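Ticket 358: gripper width drops out during cloth folding takes
Project: Fundik / capture tooling
Component: width tracker, Ledo 
Status: closed, fix merged
Opened: Jun 5, 2021

Symptom. On bed folding sessions the replay tool rejects takes with "width gap > 200 ms". Pose tracking is clean. Only the opening width goes missing, mostly when the fingers work close to pale fabric.

Checked first: clock sync, USB bandwidth, calibration file. No fault in any of them. Re-running the width step offline gives the same gaps, so the fault is in the code and the capture side can be left alone.

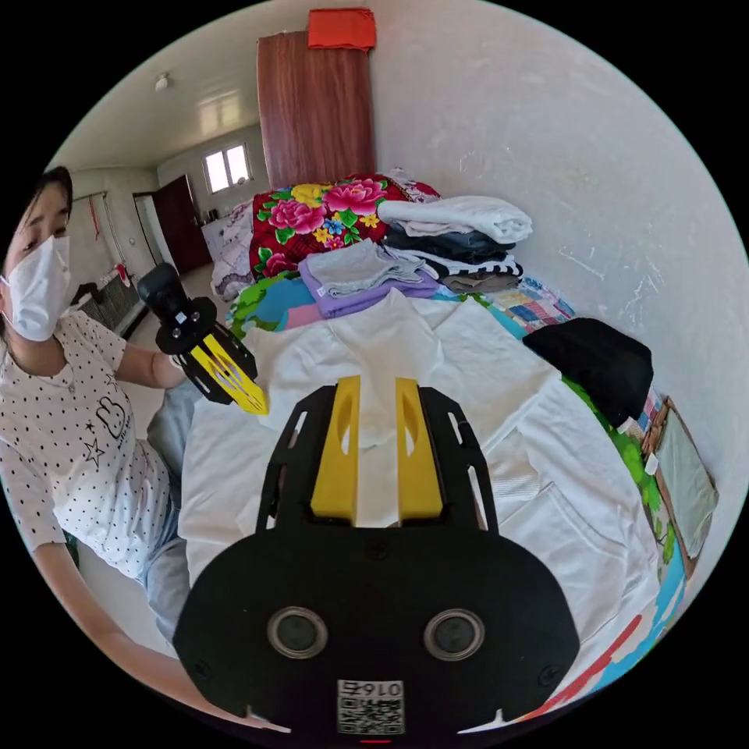 The tracker segments the yellow fingers by hue, then fits an edge to each. Auto exposure drifts with a bright window, saturation falls below the fixed threshold of 35, and the mask breaks up. With the fingers nearly closed there is a second fault – both masks merge into one blob and the fit returns null.
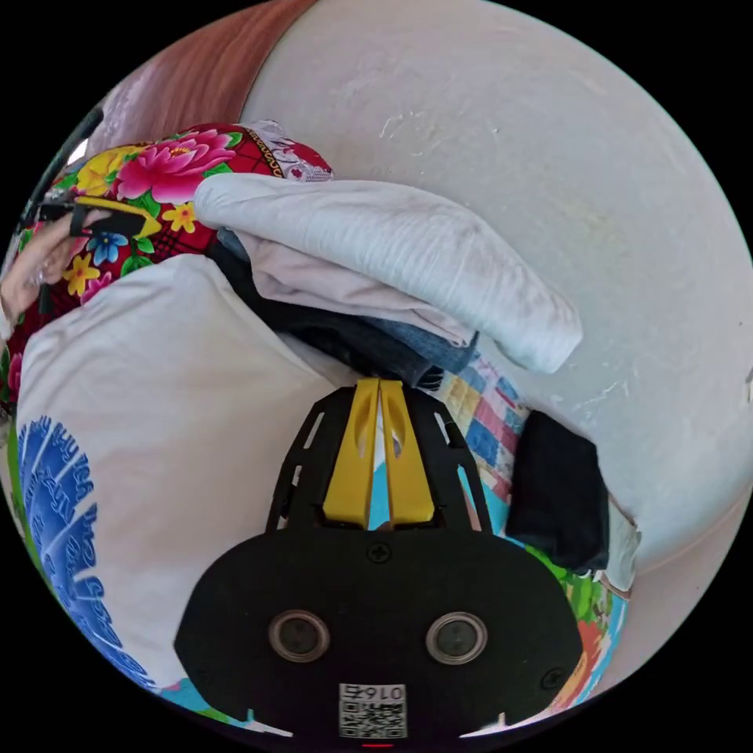
Unit 0167, fingers close together at the folded stack.

Fix: threshold now follows the median saturation inside the finger region. A merged blob is reported as closed, with a low confidence flag. Replayed 500 takes on the Lakell branch and the null widths are gone. Planner config unchanged.

Open: yellow print on bedding can still leak into the mask if the region is set too wide. Keep the default crop.

3 comments

tk_rig: Same error on our side with towels. The patch cleared it.

mbuild: Does the low confidence flag reach the policy loader?

tk_rig: Yes, as a per-frame weight. Old loaders ignore it.

2 shares
© 2021 Fundik tooling | Contact | Back to top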